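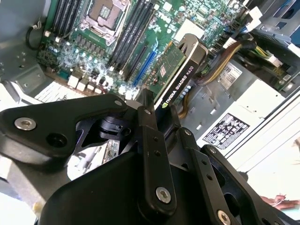
Workstation Teardown and Parts Layout - Project Report
Submitted 18th February, Sidstead lab section

Background. Our section picked PC hardware because most of us had never opened a desktop. Goal was to learn where each part sits, how it comes loose and how to lay it out so the next group can find it. Budget 500 dollars, we spent 68. Mostly on screws and the Royer toolkit.

Parts covered: processor, memory, graphics card (a Quadro K620), hard drive in its caddy.
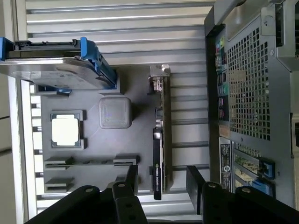
The K620 has its name printed on the shroud so no trouble labeling that one. Caddies were harder. Blue plastic means "touch here" on these machines, took us a while to beleive it. Memory is simple once you know about the latches at the slot ends.

Layout. Tower goes on its side on the slatted table, side panel off, parts tray to the left. Drive stands upright in its holder, processor in the square recess, RAM between the posts. Keep to this order - we tried 2 others and lost time.

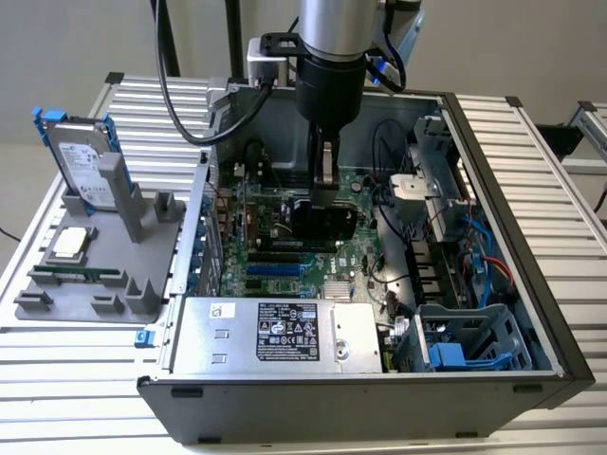
Problems
Cables. They get in the way of everything near the drive cage. Should of tied them back first. Also our Festby worksheet had the slots numbered backwards, fixed now.

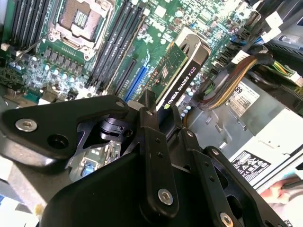

Still to do
Write up the heatsink part. Redo the worksheet drawings. Ninia wants the final labels by August.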